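Home testers wanted: Harnbridge hand-held gripper kit

Harnbridge makes a hand-held gripper for recording everyday jobs such as packing, folding and putting things away. We are getting the second version of the kit ready for sale and need people to use it at home and tell us what works and what doesn't.

What you would do

Testers keep the kit for 2 weeks and record 200 short tasks from our list. Most take less than a minute. You squeeze the handle to close the fingers, do the task, set the gripper down and start the next one. At the end you fill out a form on comfort, setup and the Baltenora app, where the recordings are uploaded.

What we are looking for

You are 18 or older and live within driving distance of our Losen office. You have a clear table, decent indoor light and a home internet connection. You can hold a tool in one hand for 20 minutes at a time. Left-handed testers are very welcome. No technical background is needed.

What you get

Pay is $150, sent after the kit is returned and the form is in. We cover shipping both ways. Normal wear to the finger pads is expected and you will not be charged for it.

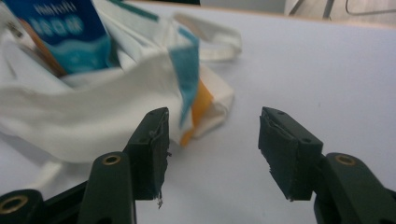 Bag task with the Harnbridge gripper, fingers open.

How to apply

Fill out the tester form on our site and choose "Losen, May" as your group. Tell us which hand you use and what hours you are usually free. Please keep faces, mail and screens out of view when you record. Kits go out in the order forms are approved.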